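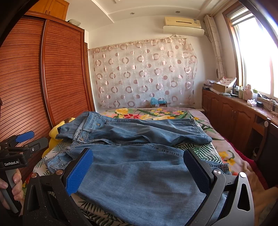

Learning to hem my own jeans (and everything else)

17/02/2021

I am five foot one and I have been rolling up my pants since middle school. Rolled cuffs, safety pins, that iron-on tape that lets go in the middle of a grocery store – I've done all of it. So I'm very happy to report that this winter I finally learned to hem, and I love it so much that I've been going through the closets looking for things that are too long.

It started with my neighbor Maureen Tindall, who was clearing out her sewing room and asked if I wanted her old Lightfoot. It's a heavy cream-colored machine with a knob for everything and no screen at all, and it came with a cookie tin of bobbins and a manual that's missing the first four pages. I carried it home in two trips. It sat in the hallway for a week while I walked past it feeling nervous, and then one evening I threaded it (wrong), threaded it again (also wrong), called Maureen, and threaded it right!

I ruined a pillowcase first. Then I made a cushion cover with one very wavy side. After that I went straight to denim, which Maureen said was a terrible idea, and I'm glad I did it anyway.

What I've figured out about jeans so far

Wash them before you measure. Wash them twice if they're new. My first pair came out at exactly the right length and then went through the laundry and became something I could wear for clam digging.

Put on the shoes you'll wear with them. I have two lengths now, one for sneakers and one for boots, and I marked the boot pairs with a little red stitch inside the waistband so I can tell them apart in the morning.

Use the right needle. I had been using whatever was in the machine, and it went through two layers fine and then snapped with a bang when it got to the side seam. A size 16 jeans needle costs next to nothing and goes through like it's nothing, too. I buy the Orkis ones from the fabric store in Ivcombe, where Sabina Gamage runs the counter and will happily talk to you about thread for as long as you like. I went in for needles and came out 15 dollars lighter, with gold topstitching thread in a shade I didn't know existed.

Hammer the seams. I thought this was a joke! You fold the hem, put the bulky part on something solid, and give it a few good whacks with a hammer. It flattens right down. My daughter came running to see what had broken.

Go slowly over the hump. I turn the wheel by hand for those stitches, and I tuck a folded scrap of denim behind the foot so it stays level. Lionel Chauvin left that tip in the comments on my pillowcase post and it has saved me so many skipped stitches – thank you, Lionel.

About keeping the original hem

A few of you asked. Yes, you can save the faded factory edge and sew it back on higher up, and it looks great on straight legs. On anything tapered, the cut edge and the leg don't match up, and you end up easing in extra fabric and saying words. I've done it on one pair and I was proud of it for days. For the rest I just do a plain double fold, half an inch and half an inch again, and call it good.

Joanne Fothergill wrote to ask if a basic machine can handle this or if she needs a heavy-duty one. I've only used mine, so take this with some salt, but my sister-in-law Tracey Hartley has a small Tenell that's mostly plastic and she hemmed three pairs on it over the holidays. She went slowly and changed the needle first. I'd try with what you have before spending any money.

What's next

I have a pile. There are two pairs of work pants, a curtain that has been puddling on the floor for as long as we've lived here, and a long linen dress I want ready by July. Linen frays if you so much as look at it, so I'm planning to finish the edge before I do anything else. I also want to try a blind hem on the curtain, and Maureen has promised to come over and show me how to fold it, because the drawing in the manual makes no sense to me from any direction.

If you have a favorite way to mark a hem when you're alone in the house and can't reach your own ankles, please tell me. At the moment I'm using a ruler, a mirror and a lot of hopping.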